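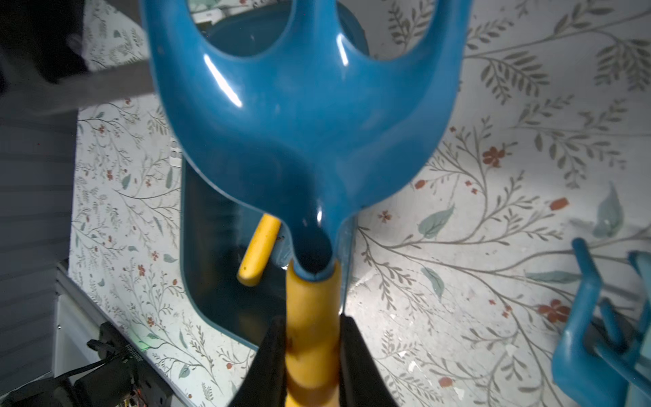

Grundale Plastic Things

README

Grundale is a collection of pictures of plastic household and play items, lying on ordinary covered tables and floors. It was prepared in Drisgate by Heiðrún Bech. The present version contains 3191 pictures of 152 items.

What is inside

The folder "items" has one subfolder for each item. The folder "lists" has two text files: items.txt, with a short name and the main colors of every item, and surfaces.txt, with the pattern of the surface below it.

Most of the items have a handle. Many have two colors, for example a blue body on a yellow handle, and in such case both colors are written, the body first. If it was not possible to agree on the purpose of an item, the name tells only the shape ("three-pronged, with handle"). Please do not replace these names by a guess. We had "scoop", "fork" and "rake" for one same thing in the first version, and it made a lot of confusion.

Surfaces

Plain surfaces are found in 1791 pictures. The others show a printed pattern: leaves and vines, small flowers, checks or stripes. Pale leaf patterns are listed under "botanical", also when there are flowers between the leaves.

Condition of the items

The items are used ones. Scratches, smudges and worn handles were left as they are. Glossy plastic gives strong white reflections, and 352 pictures have the word "glare" in the notes column.

Known problems

Teal and blue are not separated well in items.txt. The subfolders Grekau and Østergaard come from an older collection and still have their old numbering, it will be changed in July.

Corrections to names and colors are welcome. Please write the subfolder and the picture number in your message.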